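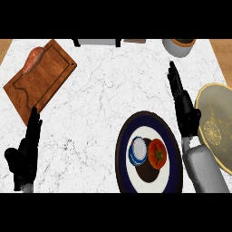 Reviews > Teleoperation > Gloves and Trackers

Stiltent teleop gloves: a month of moving vegetables

I have now spent most of October teaching a pair of robot hands to put away groceries that do not exist. My own kitchen has suffered for it. The sink is full. The simulated one is spotless, apart from the sweet potato, which I put on the cutting board myself and am quite proud of.

The product under review is the Stiltent glove set, two gloves plus wrist trackers, $319 from Dedoswood, who shipped it in a box large enough for a toaster oven. You wear the gloves, the trackers say where your wrists are, and a pair of multi-fingered hands on your monitor does more or less what you do. Every run gets saved as a demonstration. Collect enough of them and you can train a policy that will repeat your mistakes without you.

Setup took me an evening. The manual wants you to hold a flat hand, fingers together, pointing straight ahead, for each calibration. Do it properly. I rushed the left one and got a thumb that drifted toward the palm all night like it was looking for its keys. Once I redid it, the drift went away and stayed away.

I ran everything in Hayat, the free simulator, using its marble countertop kitchen. My main task was dull on purpose: get the tomato off the blue-banded plate and over to the cutting board without knocking into the little blue-and-white thing next to it. Those two sit nearly touching, so you can't just swoop in with a whole hand. You have to come down from the tomato's free side, with two fingers and a thumb, and mean it.

The gloves are good at this. Finger tracking is quick and the pinch is believable. By my second week I could do a clean pick in 7 seconds, which my actual hand would find embarrassing, but my actual hand can feel the tomato. There is no force feedback here at all. You judge your grip by eye, and a simulated tomato will put up with a great deal before it shoots off across the marble.

The wrists are where the money ran out. Reach across your body and the tracker lags, then catches up with a hop. With a big golden pan standing right beside the right hand, I learned to fear the hop. My fix was to keep my elbows in and move like a man carrying soup.

Battery life is claimed at 16 hours. I never got near it, mostly because my shoulders quit first. The fabric gets clammy and the size medium is built for a pianist. The recording software, Fostico, is plain and solid. It did once save a very long demonstration of me scratching my nose, and it was right to, as I had not pressed stop.

My folder now holds 2,386 demonstrations, and the policy trained on them handles the tomato fairly well. It also pauses before every grasp, as I do, to think about its life. I'd buy the gloves again at this price. I'd buy the wrist trackers from somebody else.

Comments

gripstrength_low: Same wrist hop here. Moving the base station up to a bookshelf helped a lot. Are you filtering the pauses out before training?

Author reply: I am now. The bookshelf is next.

mittens4sim: Does the small fit an actual small hand, or a child's?

peelandstick: Mine came with two left gloves. Dedoswood swapped it without a fuss, but I did get pretty good left-handed while I waited.

Contact | Copyright | Back to top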